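The Second Gripper

Glenys had promised herself she would be fair to the Mendetti, even though she had carried the old Anduteck around for so long that her thumb went looking for its catch in her sleep.

"Same shelves, same books, same patience," said Kwame, who had plenty of it, and he settled in beside her with the other one in his hand.
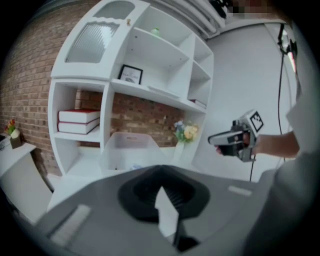

Six Tries Each

They began with the red books, and Glenys talked to hers the whole time, the way her mother used to talk to bread dough (softly, and with a little menace).

"Well?" Kwame asked, when they had both had their six.

"It's lighter," she said, rubbing her wrist. "I wanted to hate it, you know. Let me have one more go."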